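How to tie up a hard case so it stays shut in the car

Posted 3/17/24 by Funmilayo Okoro, in the Packing and Storage section

If you have a hard plastic case that has started popping open on you, and you're fond of it and don't want to bin it, a length of cord will keep it going for years. I learned this from my neighbour Hauwa Ajayi, who does a lot more driving than I do, and I've been tying up cases her way ever since we moved out to Surncombe. I've got a drill in one, the sewing things in another, and a very old set of sockets in a third that I couldn't begin to tell you the age of.

It takes a few minutes once you have the knack of it. The first time may take you a good while longer, so put the kettle on and don't try to learn it five minutes before you have to leave.

What you'll want

A piece of cord long enough to go round your case at least 2 times, with enough left at the end to tie and to grab hold of. I like a braided cord, because it holds a knot well and it's easier on the fingers than the hard shiny kind. Thin is fine. An old bootlace will do for a small case, or the drawcord out of a jacket that's past mending (I keep a jar of those, and my family laughs at me for it).

A clear table. You can do it on the floor, but your knees will have an opinion about that.

A cloth, for wiping the case down first. Grit gets in the seam and then the lid won't sit properly, whatever you tie round it.

Getting the case ready

Open it up and take everything out, even if you packed it only yesterday. Have a look along the seam for crumbs, bits of packing foam, stray screws and so on, and give the edges a wipe. Then put the contents back where they belong, close the lid and press gently along all the sides with the flat of your hand. If one corner springs up, something inside is sitting too high, and you should sort that out now. Please don't use the cord to force a lid down over a lump! You'll bend the shell, and a bent shell never does close nicely again.

Lay the case flat with the handle pointing to your right if you're right-handed, or to your left if you aren't. Leave the cord loose beside it and find the middle with your fingers.

Black case, black cord: 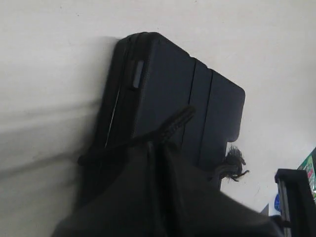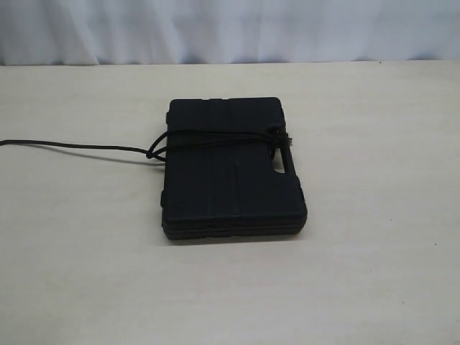
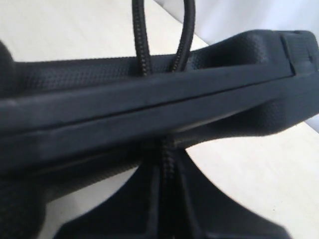

Wrapping it

Slide the middle of the cord underneath the case and bring both ends up, one on each side. Cross them over on top and swap hands, so that the end that was in your left hand is now in your right. Pull until it's snug, then turn the whole case over, keeping your thumb on the crossing. Cross the ends again on this side and turn it back.

At this point most people want to pull as hard as they can. You don't need to. Snug is when you can get one finger under the cord and it takes a bit of wriggling. Any tighter and you'll be picking at the knot with a fork when you get where you're going, which I have done in a parking lot in September with rain running down my neck.

Keep the cord clear of the handle while you work. If a strand ends up lying across the place where your hand goes, you'll be carrying the whole weight on a thin piece of string, and your fingers will tell you so before you reach the door.

If your case has grooves or ridges in the lid, try running the cord across them and then along them and see which way it slides less. They're all a bit different. My drill case behaves best with the cord close to one end, where the worn latch is, and the sewing case likes it dead centre.

Tying off

A plain bow is all right for something you'll open again the same day. For a longer trip, tie a half knot, tuck the end under the nearest strand and then finish with the bow. Babatunde Idahosa at the hardware counter in Oyelaran showed me that little tuck, and it's made a real difference. Leave one end long enough to pull on.

If the ends of your cord are fraying, trim them neatly and wrap them with a bit of tape in your favourite colour. I use yellow on dark cord, so I can find the end at the bottom of the car.

Give the case a gentle shake before you load it. If the cord creeps toward the end, untie it and start over with the crossing a little further in. It's annoying, I know, but you'll be glad you did it at home.

Keeping the cord with the case

When you unpack, wind the cord loosely around your hand, slip the coil off and drop it inside before you close the lid. I used to hang mine on a hook by the back door, and every one of them walked off to be used on tomato plants.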